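**Kiltwood adds white mesh wash bags to its laundry and storage range**

*For release in February*

Kiltwood has added a line of white mesh wash bags to its household textiles range. The bags are sold under the Fledotine name and are intended for machine washing of small or delicate items, and for sorting clothes in drawers and suitcases between washes. They replace the unlined cotton bags the company has offered until now.

The fabric is a white knitted polyester mesh, supplied by the Leinonen mill. Kiltwood selected it after comparing sample cloths from several mills for weight, drainage and resistance to snagging. The openings in the mesh are small enough to hold back hooks and drawstring ends, and the cloth folds flat for storage. No coating or finish is applied to it, and the bags can be washed with the rest of the load.

**Sizes and construction**

The Fledotine line consists of three sizes. The small bag is meant for socks, masks and baby clothes. The medium bag takes shirts and knitwear, one or two pieces at a time. The large bag is cut for bath mats, curtains and light bedding, and has a boxed base so that it stands open while being filled. Side seams are bound on all sizes. The zipper runs the full width of the opening and closes under a stitched cover.

Kiltwood recommends filling each bag to no more than two-thirds of its volume. Overfilled bags rinse poorly and put strain on the seams. Items with loose threads should be trimmed before they go in, and dark clothing should be kept out of bags used for whites — lint caught in the mesh is easiest to see, and hardest to remove, on white cloth.

**Testing**

Before release, the medium bag was put through 47 wash cycles in the company's own test room, using a standard mixed load and a spin speed of 1,000 rpm. Seams, zipper tape and fabric were inspected at intervals for pulled yarns, fraying and distortion. The stitching at the zipper ends was changed from a single to a double row after the first round of tests, and the revised bag was then run through the full program again.
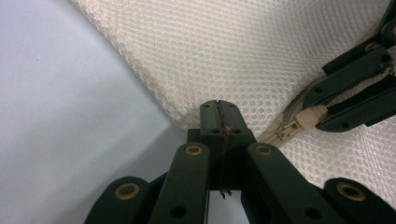
A separate group of 1,600 bags was sent to households on the Nindari home-trial list, with a short form covering fit, closure and ease of emptying. The main request on the returned forms was for a hanging loop. A loop has been added to all three sizes and is sewn into the side seam, so that the bag can be hung open to dry. Care instructions are now printed on a flat label on the outside of the bag — the earlier label was sewn inside and collected lint.

**Availability**

The first production run is 2,459 sets, each containing one bag of each size. Sets will ship to retailers in February, packed in a paper sleeve without a plastic liner. Single bags in the medium size will follow once the sets have been distributed. Retailers holding stock of the earlier cotton bags may continue to sell them, and spare drawstrings for those bags remain available through the Kiltwood parts list.

Trade samples and fabric swatches can be requested from the Kiltwood press and trade desk.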